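Informe de proyecto: localización de componentes dentro de un ordenador de torre con una cámara de muñeca

Autores: Gil-soo Cha y Gil-soo Cheon
Fecha: 2 de marzo de 2020

3. Método

El objetivo de nuestro trabajo es que el brazo pueda encontrar una ranura de expansión sin conocer antes el modelo de la placa base. En el proyecto anterior, llamado Curkier, se utilizaba una cámara fija sobre la mesa. Con esa solución la pinza tapaba la placa en el momento más importante, y por este motivo decidimos colocar la cámara en la muñeca del robot.

El procedimiento tiene tres pasos. Primero el brazo se coloca encima de la torre abierta y toma una imagen. Después el programa busca elementos de color muy distinto del fondo, que llamamos «anclas». Por último se calcula la dirección de las ranuras a partir de las anclas y se propone un punto de aproximación.

Como anclas elegimos los cierres de plástico azul de la zona trasera y la ranura PCI blanca. Los dos se distinguen bien de la placa verde. En cambio, las ranuras PCIe negras dieron más dificultades, porque los dedos de la pinza también son negros y aparecen en la parte inferior de la imagen. 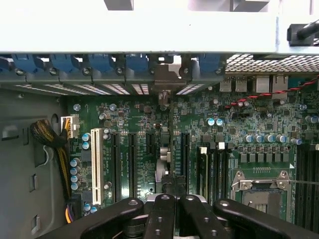
Figura 4. Interior de la torre visto desde la cámara de muñeca, con los dedos de la pinza en el borde inferior.

Para evitar la confusión entre pinza y ranuras aplicamos una máscara fija. La posición de los dedos respecto a la cámara es conocida para cada apertura, de manera que la máscara se calcula una sola vez. Los condensadores azules fueron otro problema: su color es parecido al de los cierres. Lo resolvimos con una condición geométrica, según la cual un ancla azul es válida solamente si tiene otras alineadas en la misma fila y si está junto a las tapas ranuradas.

4. Resultados

Recogimos 2.827 imágenes y reservamos 351 para la prueba. Sin la máscara, el programa encontró la ranura correcta en el 68 % de las imágenes de prueba. Con la máscara y la condición geométrica los fallos disminuyeron, pero todavía no podemos dar una cifra definitiva, ya que falta revisar a mano una parte de las anotaciones.

Los errores que quedan son sobre todo de dos tipos. El primero aparece cuando un cable cruza por encima de una ranura y la divide en dos regiones. El segundo se debe a los reflejos del metal, en particular cuando la lámpara del laboratorio está encendida.

5. Trabajo pendiente

Antes de julio queremos repetir la prueba con otra torre y con una iluminación más difusa. También hay que medir el error en milímetros, puesto que hasta ahora lo hemos expresado únicamente en píxeles. La inserción de una tarjeta no forma parte de este informe y se tratará en la memoria final.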